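Home | News | Around Town | Business | Schools | Calendar | Contact

Open day at Hunine draws a curious crowd

Last updated: Tuesday, 4:15 p.m.

Print this story | E-mail this story

I've driven past the Hunine building on the Jallden side of town more times than I can remember, and I always figured they made office furniture in there. So when the doors opened to the public on Tuesday, I grabbed my notebook (and a granola bar, which I'm glad I did) and went in to see what the fuss was about.

The fuss is robots, mostly, and the very patient business of teaching them to handle everyday stuff. Around 172 people had signed up, and we went through in groups of 12, with 30 minutes for each group. My group had a retired mail carrier, a couple of teenagers and a lady who wanted to know if any of it could fold a fitted sheet. Not yet, she was told, and she took it pretty well!

First stop was a talk about gripping. I didn't expect to care about gripping, but I ended up writing two pages on it. Our guide said the pads on the fingers take more abuse than any other part and get replaced all the time, kind of like brake pads on a car.

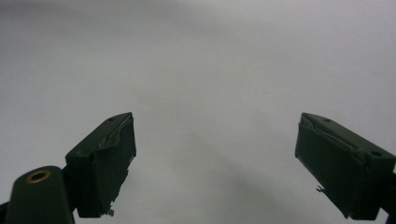

Two green gripper fingers, open, with the covering on their pads creased and fraying.

Then came the part I'd go back for. A person sits down to a table with a gripper in each hand and does a small chore, and the recordings are used later to help train a machine. They call the project Setiawan, and it's been going on for 3 years. The chore for our group was a basket and a blue tube, the kind of thing you'd have lying around the house. It sounds like nothing, I know. But try picking up a round object with somebody else's fingers and tell me how it goes!
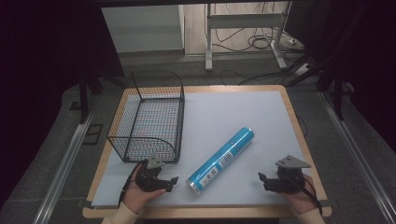
Both grippers open at the table, with the blue tube lying beside a black wire mesh basket.

One of the teenagers asked if you get bored. The answer was yes, sometimes, and that the trick is to switch chores before your wrists start complaining. I liked that. I also liked how quiet the whole group got while the demonstration was going on, even the mail carrier, who'd been telling me about his knees since the parking lot. 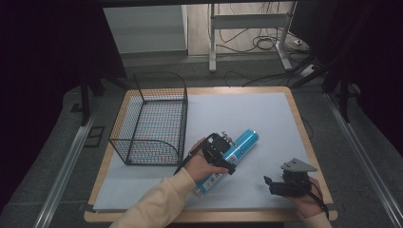
Afterward we all crowded into the front lobby for coffee and questions. I asked when any of this might turn up in a regular workplace, and the guide said a small trial is planned at the Fukdale warehouse in August, sorting returned items. That's all I could get out of them, and I did ask twice.

Hunine says it wants to hold another open day, with longer visits and a table where kids can try a gripper for themselves. Sign-up will be at the front desk. Parking is tight, so come early or walk over from the Jallden bus stop like the smart people did.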